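How to Write a Eulogy or Life Story for a Funeral Program

Updated September 26, 2024

Most families have two or three days to put a life story on paper, and the job usually falls to whoever is known to write well. The steps below are for the printed version that goes inside the program. The same text can be read aloud with small changes.

Step 1. Get the dates first

Before writing any sentences, collect the full name as it should be printed, the date and place of birth, the names of both parents, and the date of death. Check them against a document. The national ID, a baptism card or a school certificate will do. If two papers disagree, go with the one the family has always used and tell the person arranging the printing, so the cover and the inside match.

Ask how the person's name was spelled by the person. Erkuvari and Erkuwari may sound the same to a cousin, but everyone at the service will notice the wrong one.

Step 2. Sit with the relatives

Choose one older relative and one person from the same generation as the deceased. Write down what they tell you in short notes and leave the sorting for later. Ask about:

Birth order and brothers and sisters, living and dead
Schools attended, with years
Work, in order, with the name of each employer
Marriage and children
Church, club or savings group
Illness, if the family wants it mentioned
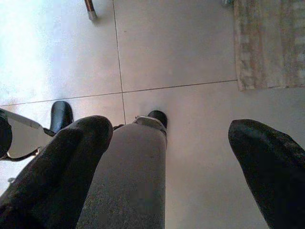 People often remember jobs by place and not by year. "When he was at Camov" or "before she moved to Barrientos" is good enough for a first draft. You can pin the years down later by asking which child had been born by then.

Step 3. Put it in order

Use the same order most programs use: birth and family, education, working life, marriage and children, faith or community, final days. Give each part its own short paragraph. Write in the third person and in the past tense. Use the full name once, at the start, and after that the name people called them by.

Step 4. Watch the length

A single inside page at Mometti, the print shop we use, holds 471 words in the normal type size. With a photo at the top, cut it to fit. If the story will also be read out, time it. Anything over five minutes is long for a service that has other speakers.

Step 5. List the survivors carefully

More complaints come from this part than from any other. Write the list by hand, read it to both sides of the family, and have someone sign off on it. Decide early whether grandchildren are named or only numbered — one large family we helped had 24 of them, and the list took up half the page.
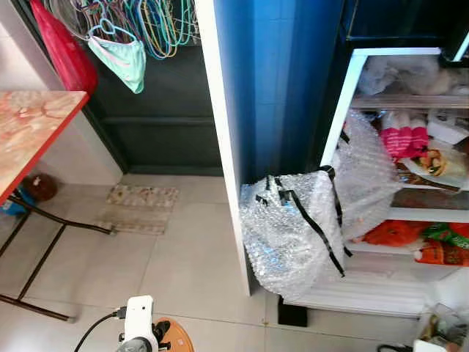
Clothes hangers by a green door, with the table to the left.

Step 6. Proofread on paper

Print one copy and read it out loud, slowly. Have a second person check only the names and dates. Then send the file to the printer with a note giving the number of copies. For a village burial, 70 programs is on the low side. Keep two clean copies in an envelope with the family papers, along with your notes from Step 2.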